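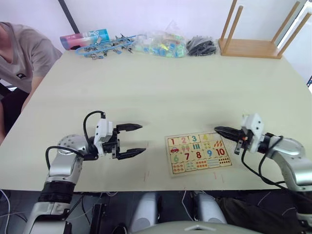

The gripper trials at our Benham workshop hit the halfway mark on Sat 12 July, and I can finally say I have a favorite! We've been putting the new Trulix fingers up against our old set for 11 days now, same two arms, same controller, and the job that splits them best is a kids' counting puzzle. You'd think the numerals and the little red car would be the fun part, but what I care about is how snugly those wooden pieces interlock – a black fingertip has to come down at just the right angle or it skates right over the top.

Bernadette Pennington, who set the rules, wants 30 tries per finger set, and she won't let me skip any (I asked). So far the Trulix pair lifts the thin pieces more cleanly, while the old ones are still better at handing a piece from one arm to the other. Rasa Venckus thinks we're closing too fast on the handoff and has cut the speed by 25 percent for next week. I'm not convinced, but I've been wrong about speed before, back in January, and she remembers it well.

Still to come are the wrist camera comparison and 2 days on the Brimesent controller, if it ships on time. Priit Eglītis is keeping the score sheet, so go bug him if you want the raw numbers – mine are mostly on sticky notes.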